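4. Setting Up Your Herna Ripening Cabinet

Welcome to the part of the manual we enjoyed writing the most! By now your Herna should be out of its box, and the hard work is behind you. Make yourself a cup of something and read this section through once before you start.

4.1 Choosing a spot

1. Pick a level place away from the oven and out of direct sun. A pantry or a cool hallway does very nicely.
2. Leave 40 mm of free space behind the cabinet so the rear vent can breathe.
3. Slide the three racks in with the raised lip toward the back. You should feel a small click on both sides.
4. Plug the cabinet straight into a wall outlet and let it run empty overnight.

CAUTION: Do not use an extension cord or a power strip. The fan draws very little, but the cooling plate needs a steady supply when it starts up.

4.2 Loading your first pears

Pears are a lovely fruit to begin with, and a forgiving one too. Most kinds are picked firm and ripen from the inside out, so the skin can fool you – by the time the middle feels soft, the part around the core may be long past its best. Always test at the neck, right beside the stem, with the gentlest press of your thumb.

Set one pear aside on a dish at room temperature while the rest go into the cabinet. We call this the table pear, and it gives you something to compare the others with as the days go by. 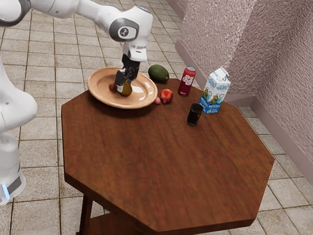

Fig. 7. A small pear on a round, wide-rimmed plate.

Now for the others:

1. Wipe each pear with a dry cloth. Please don't wash them yet.
2. Lay them on the racks in a single layer, not touching.
3. Turn the dial to PEAR and press the green button. The light blinks twice and then stays on.
4. Check the necks once a day, starting on the third day.
5. When the necks give a little, move the pears to the refrigerator and enjoy them within the week.

NOTE: The middle rack holds up to 400 g of small fruit if you would like to ripen plums or apricots at the same time. Keep apples out, though, as they will hurry everything else along.

4.3 If something seems off

Skins wrinkling: the air is too dry. Fill the water tray to the line and close the vent halfway.

Code 757 on the display: the door has been open too long. Close it firmly and press the green button again.

Brown spots after two days: most likely bruises from the trip home. Take those pears out, trim them, and use them for sauce (there is a nice recipe from Ans Leemans in Section 9).

Cleaning the racks and water tray is covered in Section 5.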